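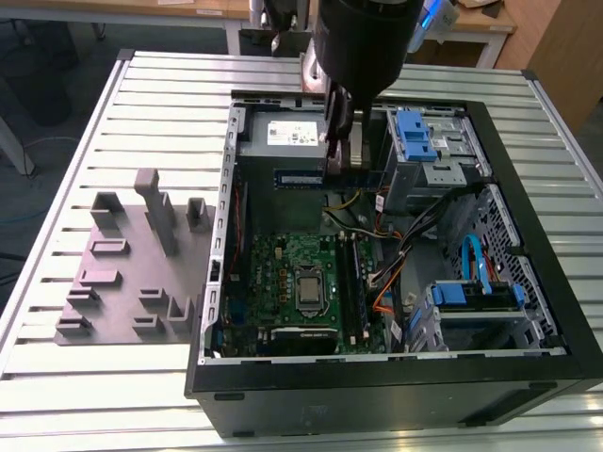 Poste de démontage, barrette mémoire tenue par la pince devant le bloc d'alimentation.

Ticket 183 – Cellule de démontage PC, arbitrage budget pinces et gabarits
Ouvert par : Elsa Kokkonen
Assigné à : Kaede Nomura
Statut : en attente de devis
Échéance : clôture budgétaire de décembre

Demande initiale (E. Kokkonen)
La ligne « consommables robot » est dépassée. Avant de valider la commande Skoruta, il me faut la liste de ce qui relève de l'achat et de ce qui relève du réglage. Le devis actuel regroupe doigts de pince, plaque porte-pièces et extension de garantie sans détail par poste.

Réponse (K. Nomura), 9 h 40
Symptôme : glissement intermittent de la barrette à la saisie. Contrôles effectués :
- effort de serrage ramené à 80 % de la consigne : pas d'amélioration ;
- repère outil recalibré : écart résiduel dans la tolérance ;
- doigts intervertis : le défaut suit le doigt gauche.
Conclusion : usure du doigt. Un jeu de doigts à acheter, plus un de rechange. La pince elle-même reste en service.

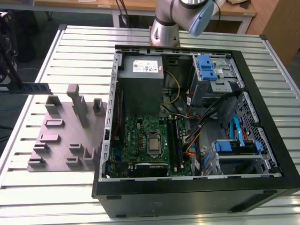 Concernant la plaque porte-pièces, le remplacement par un modèle usiné (offre Dilleck) n'est pas justifié pour l'instant. Les supports sont imprimés en 3D, et une réimpression en interne coûte peu. Prévoir du filament et quelques heures machine. À réexaminer si l'on passe à d'autres formats de boîtiers.

Complément (E. Kokkonen), 11 h 15
Lirnurero propose un second bras en location, engagement 11 mois. Utile ou non ?

Réponse (K. Nomura), 14 h 05
Non pour cet exercice. Le temps de cycle est limité par le retrait des câbles, encore manuel. Un second bras attendrait l'opérateur. Reporter la ligne et garder une provision pour un changeur d'outil, à chiffrer par Jääskeläinen. Délai de réponse annoncé : quelque 100 heures ouvrées.

Actions
1. Skoruta : demander un devis détaillé, doigts seuls, sans extension de garantie. (EK)
2. Dilleck : décliner, conserver l'offre au dossier. (EK)
3. Jääskeläinen : envoyer le plan de bride et la charge utile. (KN)
4. Relancer l'essai de saisie à réception des doigts, mêmes paramètres. (KN)

Ticket maintenu ouvert jusqu'à réception du devis corrigé.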